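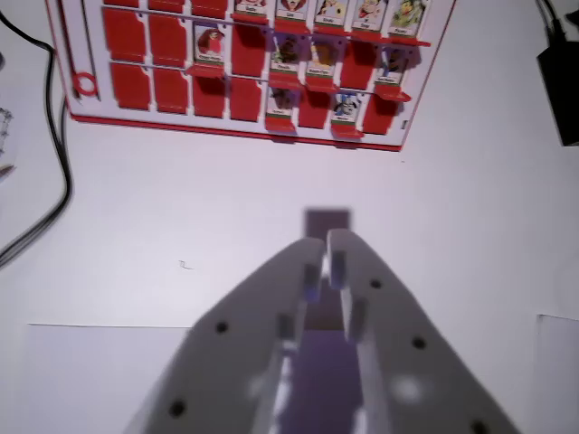 Svitlana Pylypenko: Same trouble on my set. The tiles flip down fine but come back up on their own when someone bumps the table. Did you try swapping the rods between rows?

Nazar Stetsiuk: Swapped two of them, no change. The loose ones stay loose wherever the rod goes, so I think it's the hinge clips on the tiles.

Ticket 200, Amska game library
Item: guessing game, board with flip tiles
Opened: 2021-02-23
Status: waiting on parts

Reported: tiles don't hold position in play. Two players lost track of who was eliminated and had to start over.

Steps so far
Wiped the rods with a dry cloth. No change.
Pressed each clip back onto its rod. Better for one game, then the same.
Moved the board to a flat table. A little better.
Checked that the name cards sit all the way in. Two were riding high and caught on the row above. Fixed.

Solomiia Savchuk: Don't bend the clips with pliers, I snapped one that way. A thin strip of tape on the rod under the loose tile works for now.

Nazar Stetsiuk: Tape is on. Played three games, one tile still drops if you tilt the board. Asked Madum for spare tiles in red. Leaving this open until they answer.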